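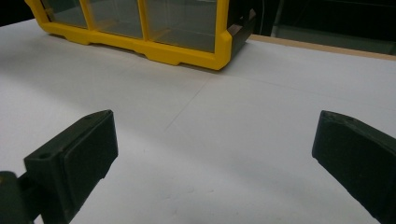 # Chapter 4: Reach, Grip, Let Go

I nearly skipped the open day at Numow. It was November, it was raining sideways, and I had a stack of lab reports to grade that was taller than my coffee mug. But Trinh Lục had promised to save me a spot near the front, and Trinh is not a person you stand up twice, so I got on the bus with wet socks and a notebook and off I went.

I'm so glad I did! Almost everything in this chapter goes back to that one afternoon, and I'd like you to have it in your head before we get to the diagrams and the math.

The demo room was on the second floor, past a long hallway with bikes in it. There were 22 folding chairs and a lot more visitors than that, so people stood along the walls and sat on the radiators. Quang Thân was running the session. He put a small cardboard box of tea bags on a table and asked a man in the second row to pick it up with two fingers, eyes closed. The man did it in about a second. Then Quang asked him to explain how.

Try it yourself right now, with whatever is on your desk. How wide did you open your fingers? When did you decide on that width? The poor man got as far as "well, I just sort of went for it" and everybody laughed, me included, and then we all sat there trying it on our own phones and pens and finding that we couldn't explain it any better than he could.

Next came the machine's turn. The gripper they were using that day had two fingers, plain and blocky, and it opened wide before it went anywhere near the box. Really wide, I thought. Way more than the box needed. I put my hand up (I always do, I can't help it) and asked why it didn't just open a little bit. Quang Thân said to wait, and changed the setting so the fingers opened only 14 millimeters more than the box was wide. On the next try, one finger came down on top of the box and squashed a corner. On the one after that, it went in fine. Then it squashed the other corner.

"So that's your answer," he said, and handed me the box as a souvenir. I still have it. The tea was terrible.

What he was showing us is called **clearance**, the spare room between the fingers and the object on the way in. You'll meet it properly in Section 4.2. Give yourself lots of clearance and small mistakes in position don't matter much, but you need open space on both sides of the thing you're grabbing, and on a crowded shelf you won't have it. Keep it tight and you can work in narrow gaps, only now your position has to be very good every single time. Most of the interesting decisions in this chapter come down to that trade — and there's no setting that's right for every job.

After the break (ginger cookies, excellent) Khôi Lưu took over and talked about letting go, a topic I had never given one minute of thought. I figured you open the fingers and that's it. Khôi had the gripper set a plastic bottle cap on the tabletop and open up, and the cap came along for the ride, stuck to one finger for a moment, and dropped on its side. He did it again with the fingers opening more slowly and it stayed put. He told us his team had logged 400 releases that month and had learned more from the bad ones than from anything else they'd recorded. We'll work with a smaller set of release data at the end of the chapter, 70 rows, and I think you'll enjoy hunting for the pattern in it.

There was a good argument at the end, too. Tùng Đỗ, who had come up from Stiris for the day, thought that the fingers ought to be padded with something soft and that this would fix half of what we'd seen. Quang Lò disagreed, very cheerfully and at length. Soft pads wear down, he said, and once they've worn down your careful measurements are off by however much has rubbed away. They went back and forth by the coat rack until somebody turned the lights off. I've put both sides in Section 4.5 and I'd like you to pick one and defend it.

**Before you read on**

Take five minutes and a small object you don't mind dropping. Pick it up ten times with your thumb and one finger, and do it slowly enough to notice these things:

- how far apart your fingers are just before they touch
- which finger touches first, and whether the object moves when it does
- what your fingers do in the last moment before you let go

Write it down in plain words, messy is fine. Keep the page, you'll need it for Exercise 3.

## 4.1 Two Fingers and a Gap

Let's start with the simplest case, two flat fingers that move toward each other in a straight line at the same speed. Call the distance between them the *opening*. When the opening equals the width of the object, both fingers are touching it, provided the object was sitting exactly halfway between them to begin with. If it was a little to the left, the left finger gets there first and gives it a push.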